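The winter cardigan that won't be hung up 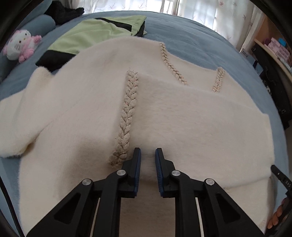
Words by Hidayah Kwok
5/12/23

Every December the heavy knitwear comes out, and every February a good part of it goes back in the drawer looking worse than it did. The fluffy ones suffer most. A brushed knit with a long pile picks up lint, flattens at the elbows and grows at the shoulders if it spends a week on a hanger.

The white cardigan on the bed is that sort of knit, with plaited trims in cream and metallic gold thread along the neckline and down the front. Trims like these are what people buy the thing for. They are also heavier than the knit around them, and on a hanger they drag the front edges down.

Khairul Sembiring has run Oei, a knitwear repair shop with two tables and a steam press, for 11 years. He took in 380 cardigans last winter and says that most of the damage he sees was done in storage.

"People wash them very carefully," he says. "Then they put them on a wire hanger and shut the door."

His advice is to fold on a bed, where there is room to lay the sleeves right out. Use a plain sheet, as a woolly blanket will shed on to the pile. Shake the cardigan once, lay it down and smooth it with the flat of the hand in the direction the pile runs. Leave the brush alone until the end.

Close the fronts so that the trims lie side by side. If one panel has flopped over, lift it by the knitted part and set it back. Pulling on a braid puts the strain on its stitching, and metallic thread frays quickly once a strand has caught. Bring each sleeve in across the body, lay a sheet of tissue over the trims, and fold up from the hem once. A second fold is fine for a thin knit, but a thick one will crease.

At the Skolldale branch of Wotari, where I went looking for boxes, the shallow cotton ones were 67 to a pallet and selling fast. An old pillowcase does the same job. Sembiring keeps his own jumpers in pillowcases on a shelf, heaviest at the bottom, and turns the pile over halfway through the summer.

A loose trim can be put back with a fine needle and matching cotton, in small stitches from the wrong side. Allow an evening for a full front edge.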